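The climb to Skirnach begins behind the bakery, and by the second bend you've forgotten there was ever a road. What a walk! Heidrun Schnyder has been coming up every March for the snowmelt, when the stream gets so loud you have to shout your lunch order.

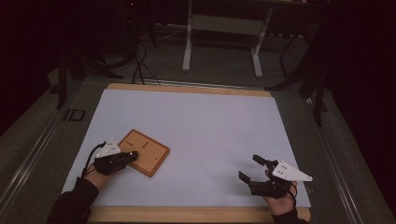
The hut sits at 1,765 metres and sleeps up to 40, though I'd go midweek and have the stove to yourself. Ask for the barley soup — it comes with a heel of dark rye and a lump of cheese the size of your fist. Benedikt Hämmerli bakes the rye himself and will happily talk flour until the lamps go out.

From there it's 90 minutes along the ridge to Tundora, all larch and grey rock, with marmots whistling at your boots.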